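Rarkine Wristed Needle Driver, Bench Series
By Nhi Trình
March

If you've ever tried to get a robot wrist to hold a curved needle without it rolling, you'll know why we're so fond of this one! The Rarkine is our pick for suturing work on the bench, and it's been on our own arms since Ju-won Shin talked us into a side-by-side against the Bodorier grasper last winter.

Both went through the same job: interrupted stitches in a synthetic tissue pad, black suture, fake blood in the cut (it makes everything slippery, and you want to know that early).

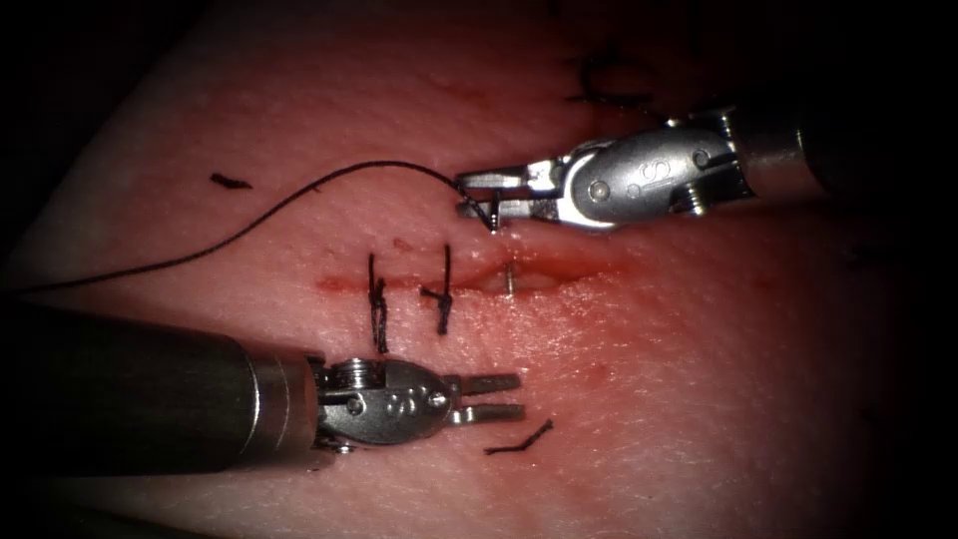
The Rarkine's jaws are slim enough to turn a needle close to the wound edge, and the grip stays put when you roll the wrist. Dennis Muriithi ran 20 stitches in one sitting and re-gripped far less than he's used to. The Bodorier has a softer feel and is kinder to thread — a lovely partner in the other hand, and we'd happily sell you the pair.

Knot tying is where the controller matters more. We tried 3 grip settings on the Âu controller and keep coming back to the middle one, which lets a loop slide when you want it to.

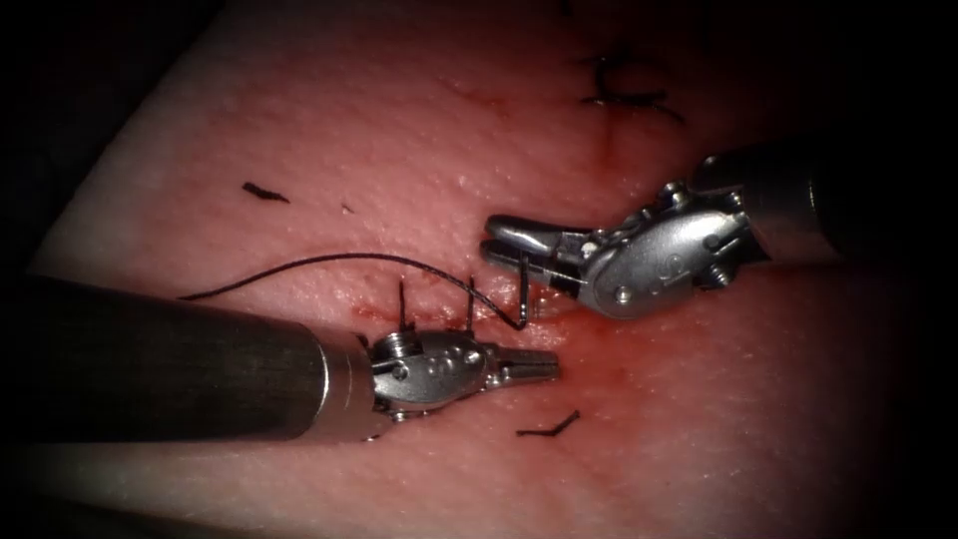
Thread handling took us a bit longer to learn. Leave yourself a longer tail than you would by hand, and keep the two wrists well apart until the loop is laid. Thịnh Phan's cable-tension notes come in the box, and they're worth reading before you power up.

Fits the Clambridge arm with no adapter. Colour-coded drive discs, spare cable set included. Demo bench open Tuesday, bring your own pad if you've got a favourite.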